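Week 6 – Heat transfer in everyday cooking
Notes for section B (Guthrie). Slides go up after July break, these are just my notes, sorry for the mess

Last time: temperature vs heat. Not the same thing. A spark is very hot and carries almost no heat, a bathtub of warm water carries a lot. If that still feels odd, reread the first half of the Holberg packet.

Three ways heat moves – conduction, convection, radiation. Most cooking uses all of them, one usually wins.

Conduction
Heat passed along through contact. Needs a temperature difference and a path. Rate depends on:
– area of contact
– thickness of the material
– how well the material conducts (copper great, steel so-so, wood poor)
– size of the temperature difference

Double the thickness, half the rate, everything else equal. Will be on the quiz in some form.

Contact is the part people forget. Two flat surfaces touch at far fewer points than you'd think, the rest is a thin layer of air, and air is a lousy conductor. A warped pan on a flat hot surface heats in patches. Oil between food and pan helps becuase it fills the gaps.
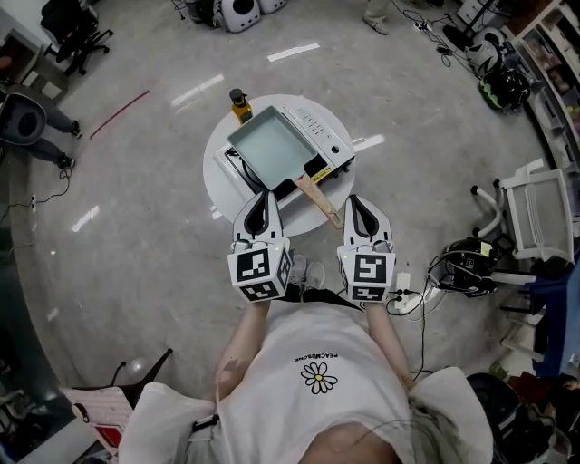 Fig. 1. Pan on an electric griddle, wooden spatula at the front.

Power and energy. Watts = joules per second. Worked problem from class: 2000 W heater, runs 30 seconds, how much energy?
2000 x 30 = 60,000 J, or 60 kJ. Assumes all of it goes where you want. It never does – some warms the room, some warms the appliance itself. Skye asked how you'd measure the loss. Heat a known mass of water, take the temperature rise, compare with energy in. We do this in lab.

Convection
Moving fluid carries the heat. Pot of water: bottom warms, expands, gets less dense, rises, cooler water sinks. Thick stuff like oatmeal barely circulates so the bottom scorches unless you stir. A convection oven is a fan pushing the air along, thats all.

Radiation
No contact, no fluid needed. Broilers, toasters, campfires. Goes up with the fourth power of absolute temperature, so use kelvin. Going from 300 K to 600 K doubles the temperature and gives 16 times the radiated power. Dark dull surfaces absorb and emit better than shiny ones.

To do
Potgieter ch. 6, skip the boxed section on fins
Problems 1 to 6, show units on every line
Lab groups same as before except Hyun-seo moves to Tamsin's group
Bring a calculator, phones stay in bags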